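Chapter 4: Payload and Trim

A car's payload is the weight it may carry: people, fuel and luggage. The Visser wagon used in this chapter is rated at 399 kg. With a driver and three passengers on board, little of that is left for bags.

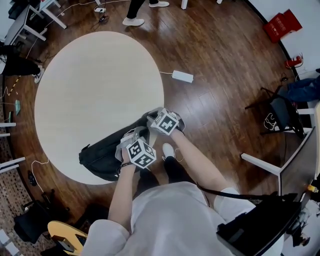
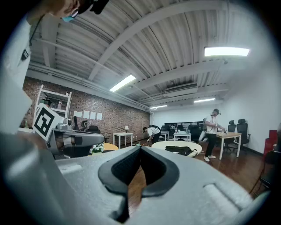 Figure 4.1 A black bag at a round table (first picture); a person in a white shirt and face mask (second picture).

Luggage behind the rear axle lifts the nose and lightens the steering. Section 4.2 works out the axle loads.

53 shares | 2 comments

Leszek Jakubowski: Is the roof rack included in the 399?
Iwona Sadowski: Yes, see page 16.

Related
Chapter 3: Springs and Dampers
Chapter 5: Towing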